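Home and Shop Automation, an Evening Course
Handout for Unit 6: Can a Machine Tidy Up Yet?
Skandesby Adult Learning Center, November

Welcome back, and thank you to everyone who stayed late last time to argue about dishwashers. I enjoyed it more than I probably should have! We left off with a question from the back row that I promised to take up properly, and it was, more or less, "If a machine can weld a car door, why can't it put my cables away?" I'd like to spend this whole unit on it, because cables happen to be a lovely way into the subject.

Start with the chore as you would do it yourself. You have a handful of network cables and a charger cord or two, and you have bins to put them in. You pick up a bundle, you glance at the bins, you drop it in, and if an end flops over the side you push it back with a knuckle without giving it a thought. I timed myself at home and had the drawer done before the kettle boiled. Now suppose the work belongs to a pair of arms bolted to either side of a table, each with two stiff fingers and no knuckles at all.
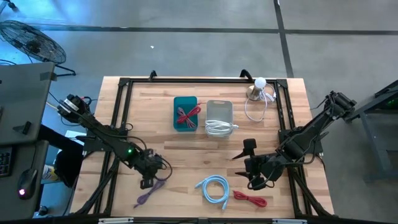
The first thing to get straight is what we mean by "done." A welding machine has it easy here, in that the door is always the same door and it arrives in the same place. A cable never takes the same shape twice. Lift it by the middle and both ends sag, lift it by one end and the rest trails behind, and either way the plug may catch on the rim. So before anybody can say whether a machine succeeded, somebody has to write down whether a cable with its end hanging out counts as put away. In the Seltby exercise (see your packet from Unit 5) we used a strict rule and a kind rule on the same 100 tries. The strict rule, everything below the rim, gave us 40 passes. The kind rule, most of the bundle inside the bin, gave us 62. Same machine, same cables, and two quite different stories you could tell your neighbor about the state of robotics. Please keep that in mind whenever you read a cheerful number in a news article.

The second thing is seeing. A view from overhead is good for planning, for knowing which bin is which and what is still lying out. It's a poor guide for the last inch, when the fingers have to come down on either side of something thin. For that you want a view from close to the hand, where a cable tie or a plug end is large enough to matter and you can judge which loop to go for.
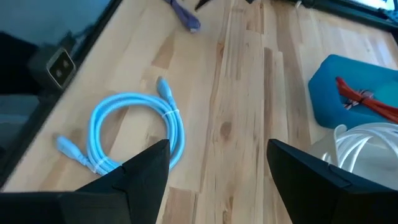
But my nephew can do this blindfolded, one of you wrote on last year's feedback sheet, so why are we impressed by a machine that needs two sets of eyes? I love this comment and I read it out every year. The answer, as best I can give it, is that your nephew has fingertips. He feels the cable slip and squeezes harder before he knows he has done it. Plenty of grippers have very little of that sense, or none, and so looking has to stand in for feeling. Whether you should be impressed is up to you — I go back and forth on it myself.

The third thing, and the one students tend to skip, is the starting layout. Before any trial you need to decide how the table is set: which way the bundles point, how near they lie to one another, whether the bins begin empty. A tidy layout with plenty of elbow room flatters the machine. Crowd the same bundles together and you get a harder test, with one cable liable to come up along with its neighbor.

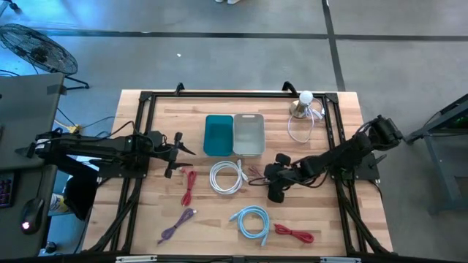 I would also have you think about two hands. At home you use your second hand constantly, to steady the bin or hold a loop down while you free the plug. With two arms a machine can in principle do the same, but now each has to keep out of the other's way, and a good deal of time can go into waiting. In our Bellamy worksheet, the two-arm plan came out slower than the one-arm plan until we allowed both to move at once. After that it got faster, and it also bumped things more often. You'll find the table of results on the second page, and you're welcome to disagree with how I scored the bumps.

So, are we there yet? For a shop floor where the same few items come through all day, and where a person can step in now and then, I'd say it's close enough to be worth a serious look. For a kitchen drawer, with its rubber bands and birthday candles and that one key, I'd wait. A drawer has no fixed list of contents, and it changes every time someone in the house is looking for a battery.

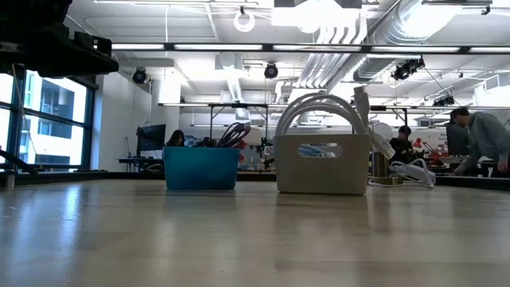 Figure 4. Two bins with cables standing above the rims. Score by the strict rule, then by the kind rule.

For next time, please read pages 40 to 57 in the Stamden reader and bring one chore from your own home or job, written out as steps. Be fussier than feels natural. If a step says "straighten it up," break it down again until a stranger could follow it without asking you anything. We'll trade papers in pairs and mark the step where we think a machine would get stuck. The coffee machine in the hall is working again, so come a little early if you'd like a cup.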